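Prilside Robotics Club Opens Its Doors for Gear Night, and You're All Invited

PRESS RELEASE – For immediate use

214 shares | 5 comments

LERNTON – Hi everybody, it's the Prilside Robotics Club again! I'm the club's student press officer this term, which mostly means I write these and then remind people to read them. We have some news, and I've been told to get to it faster than I did last time, so here goes.

On a Saturday in March, starting at 10 a.m., we're holding our first ever open Gear Night. Yes, it starts in the morning. The name got picked before the room got booked, the posters were already printed, and we've all grown kind of attached to it. You can come to the Murthy Building in Lernton, walk in through the side entrance, and spend as long as you like watching student teams try to get a robot arm to pick up small metal gears and put them where they belong. Admission is free and you don't have to sign up if you're just watching.

If you've never been to one of our things before, a little background. The club has 40 members this year, from ninth grade through twelfth. We split into 6 teams back in the fall, and every team has been working on the same challenge, which we call Jokedach. (It started out as a typo in a shared folder. We kept it.) The idea is pretty simple to explain: there's a flat mat, there are gears on it, and the arm has to take each gear and set it on its post so that it meshes with the one next to it. Doing it is another story.

I was on the team that thought the picking up would be easy and the placing would be hard. We spent weeks on a placing routine we were very proud of. Then we ran the whole thing from start to finish and dropped the first gear. Then we dropped it again! Gears are slippery little things with teeth in all the wrong places, and if the fingers close on the tip of a tooth instead of the gap between two of them, the gear turns in the grip and your careful math is now wrong. So we went back and wrote a new grabbing step, and I would say we're now medium proud of both halves.

Other teams went other ways. One of them slowed everything way down and has the calmest robot program you've ever watched, to the point where people go get a snack in the middle of a run. Another team teaches the arm by guiding it through the motion by hand a bunch of times, then having it play the moves back. There's a team that rewrote its code from scratch in January, which the rest of us thought was a terrible idea, and they're currently ahead of us, so I'll leave that there.

Here's how the day works. Teams take turns on the arm from 10 until noon, with time between runs for changing settings and having small arguments. We break for lunch (bring your own, or there's a bake sale table by the stairs with the really good lemon bars). From 1 to 3 p.m. we do the scored runs. Each team gets 2 attempts and keeps the better one. You get points for every gear picked up, more points for every gear seated on its post, and a bonus if the whole train turns when the judge spins the last one. A perfect run would be 85 points. We haven't had one yet in practice, so if you want to be in the room for the first, this could be your chance.

After the scored runs, anybody who wants to can have a turn at the controls. We'll have club members next to you the whole time, and the speed will be set low. Last semester we let some parents try it at a regular meeting and they were way more competitive than we are. 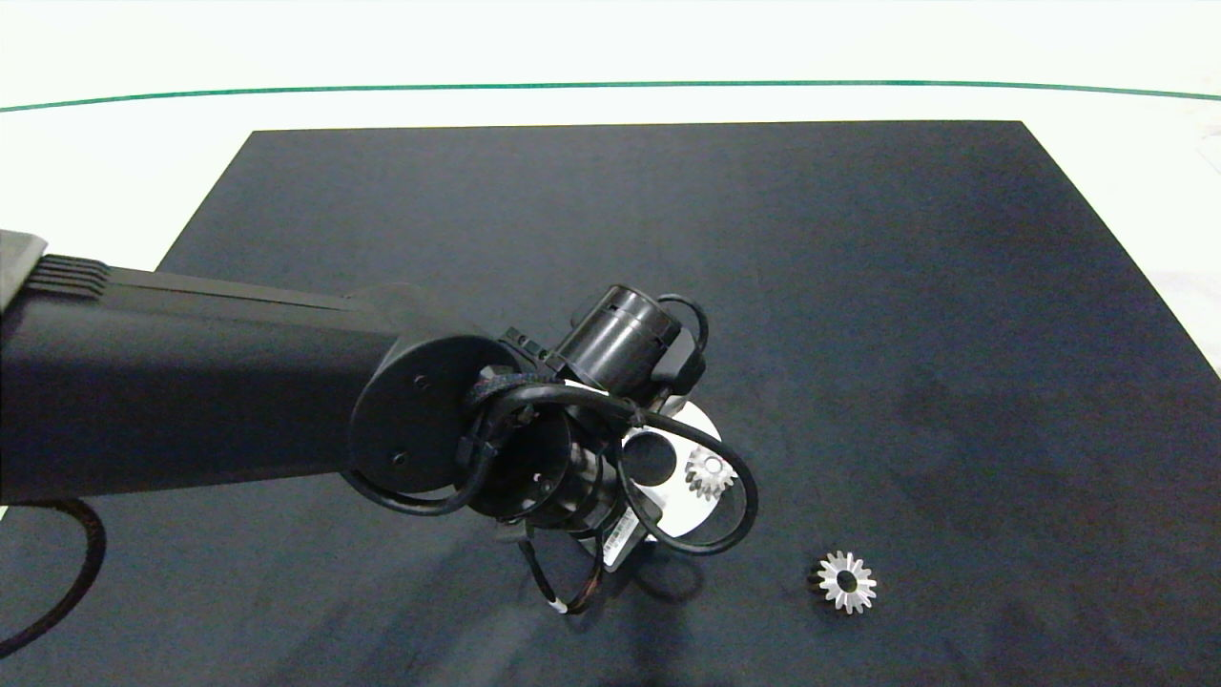

One gear up at the wrist, another waiting on the mat at a Prilside Robotics Club work session.

Some practical stuff, because people always ask. The room has a flat entrance and an elevator nearby. Younger kids are very welcome, but please stay behind the tape on the floor while the arm is moving. Photos are fine, just no flash during runs – a couple of the teams use a camera to find their gears and a flash throws it off. Parking is in the lot behind the Murthy Building, and it does fill up, so bike if you can.

We're also using the day to find new members. You don't need to know how to code. I didn't! When I joined I could sort of use a spreadsheet, and my first job was sorting screws by length. We need people who like building, people who like writing things down, and people who can draw a decent diagram, since at the moment ours look like spaghetti. Meetings are after school in the same room and you can try it out before deciding.

Want to help out on the day instead? We're looking for a few adults to keep score and watch the clock. Training takes one lunch break and there's a free lemon bar in it for you. Leave a note at the school office marked "Gear Night" and one of us will get back to you.

Teams from other schools in the Lernton area are welcome to come and watch, and if you'd like to bring your own Jokedach team next year, come find me and I'll give you the rule sheet. It's four pages and only one of them is confusing.

See you Saturday!

Prilside Robotics Club, Press Desk

Comments (5)

gearhead_mom
My daughter has been talking about tooth gaps at dinner for a month. We'll be there with her grandparents. Is the bake sale cash only?

Prilside Robotics Club
Cash only, sorry! Small bills make us very happy.

lerntonbiker
Is the rack by the side entrance back yet? Last time I had to lock up to a fence.

notasnackperson
I am on the slow team and I would like it noted that slow is a strategy.

R. from down the street
Can a sixth grader try the controls, or is that just for high school? He's been asking me all week.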